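Selorm Mahama had the kettle on before I'd found the right door, and we talked for most of the morning about the one thing she is asked about wherever she goes in Sonddale, which is how to keep on top of children's clothes.

"People think I must love folding," she told me. "I like it well enough – I like it better with the radio on." 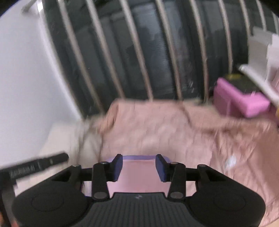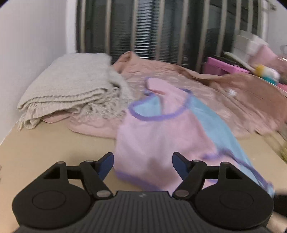
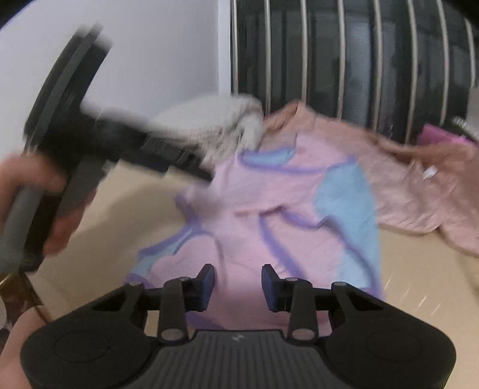
She began the clothing swap at Mirnska with 3 bags from her sister, and by July it had passed on 274 pieces to families nearby. Her first rule is to look at the neckline before anything else, and she will happily talk about necklines for as long as you let her. A pink top with light blue down the side and a purple edge, she says, gives you a line to work from: lay it flat on a clear table, find the purple, smooth downwards from there and then bring the sides in. "If the neck is straight the rest will follow, more or less. And if it doesn't, well, it's going on a four-year-old!"

Blankets she leaves until last, folded in half and then in half again, and she would sooner do them with someone on the other end. The Ofori family down the road lent her shelves, and when those filled up she moved the winter things over to Drela, where there is a dry cupboard and a very good bakery next door.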